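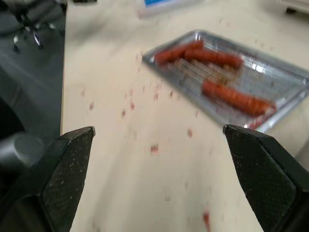 Open House at Granbridge: The Sausage Table

Posted in Gallery, April
Words by Farhad Bakhtiari

Table view from the wrist camera, Room 3145. Tray at upper right, sausages in the tray, crumbs everywhere else.

Every spring the Granbridge building opens its doors on a Friday afternoon and lets the public see what the tenants do all day. The printmakers on the ground floor hand out posters. The people at Curnstead, who test door hinges, let children slam things. We are Gekine, we work on food handling, and we had the table with the hot dogs.

The plan for the afternoon was modest. The arm picks a sausage out of the metal tray, carries it across the table, sets it down where it's told, and goes back for the next one. Then it does the whole thing in reverse, so that the 3 o'clock group sees the same show as the group before it. One full round takes 90 seconds if all goes well. I had written that number on the sign by the door, in marker, which I won't be doing next year.

About the fingers

Most of the questions were about the fingers. They're black and blunt, and the inner faces have a fine textured pattern like mesh, for grip. A sausage is a terrible thing to hold. It's slick, it rolls, it bends in the middle, and the casing splits if you lose patience with it. A man who said he had spent his working life in a deli told me he'd have used tongs. I told him we had tried tongs. He wanted to know what was wrong with them, and I'm afraid he got the long version.

The pale specks on the fingers were also noticed, mainly by a girl of maybe eight who asked when we had last washed the robot. We wash the pads between sessions. I said so, and she looked at the pads, and then at me, and went off to slam doors at Curnstead.

About the crumbs

Yes, the red bits on the table came from the sausages. We put a light tabletop in for the demo so people at the back could follow along, and a light tabletop keeps excellent records. My colleagues on the grasp software would like it known that they're proud of how little force the hand uses. I would like it known that I'm the one who wiped down the table at the end of the day.

Nazari

Nazari is what we call the program that decides where the fingers go. It looks through the wrist camera and picks its approach, and it was the real subject of the demo, though it's hard to get a crowd to look at a program when there's a hot dog in the room. For anyone who asked on Friday and got drowned out by the hinges:

It does not know what a sausage is. It knows where the edges are and which way the long side runs.

It dislikes shiny metal. Glare along the rim of a tray can look a lot like something worth grabbing, and on Friday it went for the rim twice. The second time got applause.

It will wait if a hand comes near the table. Several of you tested this without being invited to.

The score

The sign-in sheet has 34 names on it, one of them "Batman." By my own tally the arm dropped four sausages over the afternoon. Three landed on the table. The fourth reached the floor and went under my desk, where it was found on Monday by smell. No sausage used in the demo was eaten by anyone, in spite of two direct requests and one fairly serious offer of money.

The best comment in the guest book reads, in full, "Slower than my husband but doesn't talk." The runner-up is a drawing of a dachshund.

Next time

We've been asked for something that isn't meat, and the office is split between bread rolls, which squash, and boiled eggs, which I have asked them to reconsider. School groups and anyone who missed us can come by Room 3145 by arrangement. Ask at the Granbridge front desk, and please don't touch the tray.

Filed under: open house, food handling, grippers
Previous gallery: Moving the big bench up the small stairs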